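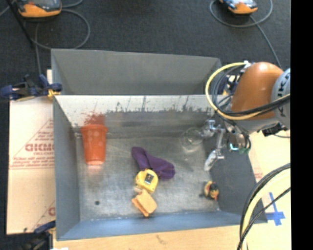 Who can join the new bin-picking class at Hurlow? Any student at the college who has finished the first-year programming course, including those from outside the engineering program.

The class began in September with 19 students and runs through December. It meets in the basement lab of the Hurlow technical building, from 4 p.m. until the building closes for the evening. Tiina Ruotsalainen teaches it, with lab help from Joni Hyvönen, a graduate student.

Students work in small teams. Each team writes a program that has to pick mixed household items out of a metal bin and set them down outside it, one at a time. A sock, a tape measure, a plastic cup and a rubber duck are the kind of thing the arm is asked to handle, and teams don't learn the order or the layout before a run.

"Most of them start with the cup, and they feel good for a day," Ruotsalainen said. "Then they try cloth."

Clear items have been the other sticking point. Sânziana Oprea, a second-year student in the class, said her team spent three weeks on glass and plastic that their software kept reading as bare metal. Light bouncing off the bin floor made it worse. They ended up taking several readings from different heights and comparing them, and their program now runs slower than most of the others.

Every attempt is logged, whether the item comes out or not. By midterm the class had recorded 2,689 attempts, well past the 2,000 Ruotsalainen had set as the goal for the whole term. The logs are shared among all the teams. Iñaki Arroyo, who transferred in from the design program, wrote the page that lets students sort them by item and by type of failure – dropped, missed or stuck against the wall.

Grading is split between the team's written report and a final run in December. In that run each team gets 100 attempts with a set of items it hasn't worked with before. Two runs are planned per afternoon, and other students may watch from the hallway side of the lab.

Windix, a packaging firm in town, is paying for replacement fingertips and hoses this year. The firm has no say in the grading.

The college plans to offer the class again in the spring. Sign-up is through the Hurlow engineering office, and students who want a place should bring a copy of their course record.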